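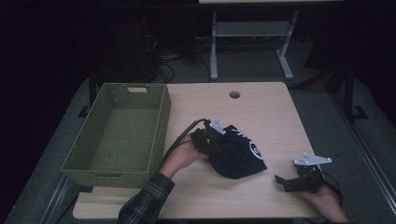
Mustavton releases Tikudier 2, planning software that knows when to put the hat down

February – for immediate release

Mustavton today announces the general release of Tikudier 2, the second version of its perception and planning software for two-handed robots that sort, fold and put away cloth. The new release adds a rewritten grasp planner, a tool for cleaning up demonstrations recorded with hand-held grippers, and a button marked Stop Trying, which customers had requested in stronger language.

Cloth remains the most uncooperative material in automation. A steel bracket has the decency to be the same shape on Tuesday's shift as it was on Monday's, or at any rate its supplier will be sued if it isn't. A knitted hat has no such obligations. It can be right way up, inside out, folded in half or rolled into something a camera may reasonably take for a sock, and the software must form an opinion about it in less time than a person takes to sigh.

The first version of Tikudier formed its opinions quickly and held on to them for far too long. Having decided where the brim was, it would carry on believing so through any amount of evidence to the contrary. Tikudier 2 keeps several guesses running at once and drops them as the cloth moves. When none of the guesses is any good, the arms let go, back off and look again.

What has changed

The grasp planner, known inside the company as Drukalport after a long argument about naming that the company does not wish to reopen, now plans for both hands together. Previously each arm was given its own plan and the two were introduced to each other shortly before the collision check. Drukalport decides which hand should hold and which should wait, and allows the waiting hand to stay open and out of the way until there is a second edge worth taking. In Mustavton's own tests on 172 garments, the time spent planning each pick fell by 33 per cent.

Those garments included knitwear, tea towels, work gloves and a quantity of fitted sheets. Results for the fitted sheets are published separately in the release notes, under Known Issues.

Demonstrations, tidied

Tikudier learns its basic moves from people. A person picks up a pair of hand-held grippers, does the job at a table, and the software records where the grippers went and how far the jaws were open. It is a pleasant way to teach a robot, and it faithfully captures everything the person does, including pausing to think, dropping things and scratching the nose with forty centimetres of equipment attached.

Until now, removing all that was done by hand. The new Kereama tool reads a recording, marks the points where the jaws open and close, and suggests where one attempt ends and the next begins. Users can accept its cuts, move them or throw them away. Kereama also flags stretches where neither gripper is doing anything useful, a feature that several of our own demonstrators have described as unkind.

Dropped items are kept by default. Earlier training sets contained only tidy, successful picks, with the result that the first Tikudier had never seen a hat fall and had no idea what to do about one. Recordings with fumbles in them are now labelled and used to teach the recovery moves. Existing customers who have been deleting their bad takes are asked to stop.

Kereama imports recordings made with the previous version. A set of 400 short demonstrations can be reviewed in one sitting by a patient person with a good chair.

Smaller matters

The calibration wizard has been cut from 13 screens to four. The screen that asked users to confirm that they had read the previous screen is gone.

Dark fabric on a pale table was already handled well. Dark fabric on dark fabric was not, and is now handled better, though we would still encourage customers to avoid piling navy on black and then ringing us.

Basket edges are treated as solid objects. In the first version they were treated as advice.

The planner's log now gives its reasons in plain sentences. "Grasp rejected: jaw would close on table" replaces an eight-digit code that appeared in the manual with the description "other". The eight-digit codes are still available to anyone who had grown fond of them and can be switched on in Settings – Display – Legacy.

Stop Trying sits at the top right of the main window. It ends the current attempt, opens both grippers, moves the arms clear and saves the last minute of sensor data for later study. It is not an emergency stop and must not be used as one. The emergency stop is the large physical one that came with your robot.

What has not changed

Tikudier 2 doesn't iron. It doesn't match socks, although it will put two of them together with great confidence. Folding is supported for flat items and for simple tops. Anything with a hood remains experimental and should be attempted only where there is somebody about to laugh at it.

Availability

Tikudier 2 is available now to all customers with a current support contract, at no extra charge. Drukalport is included. Kereama installs separately and runs on an ordinary desktop computer without a robot attached, so that recordings can be reviewed somewhere quieter. New customers may request a trial licence through the Mustavton website.

Saved plans from the first version will open in the second, but should be run at reduced speed until they have been checked. Support for the first version continues for a further year, after which it will be allowed to keep its opinions to itself.

About Mustavton

Mustavton writes planning and perception software for robots that handle soft goods. Its customers include commercial laundries, clothing returns centres and university laboratories. The company makes no hardware and intends to keep it that way.

Press enquiries: please use the contact form on the Mustavton website and choose Press from the menu. Messages sent under Support will be answered too, but the first reply will ask you to restart the robot.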